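Dosari 280 fabric shaver, four months on
Review by Bernadette Moynihan

I bought the Dosari in October to replace a Canel that ran on two AA batteries and ate through them. The Dosari charges by USB and cost me £42, a lot for something that takes bobbles off jumpers.

It has two speeds. The slow one is fine for most knitwear and I use the fast one only on coats and sofa cushions. A full charge lasts me three or four garments, and the light on the handle goes red a few minutes before it stops. I would have liked a bit more warning.

The head is wide and covers a sleeve quickly. Lay the garment flat, pull it smooth with your free hand and go in small circles. It did snag once, on a loose thread near a cuff, so check for those first. The blade guard clips on at three heights. Start with the highest.

The fluff box is too small. I empty it twice per jumper and the lid is stiff. It is also louder than the Canel, and my sister Kathleen asked me not to use it on a Sunday morning.

Spare blades come in pairs from the Karkenwood shop. I am still on the first one.

Four stars. I would buy it again, but I'd wait for a sale.
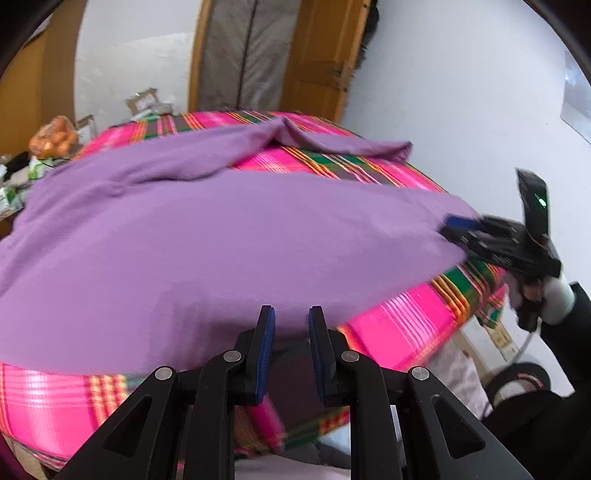
Reading time: 1 min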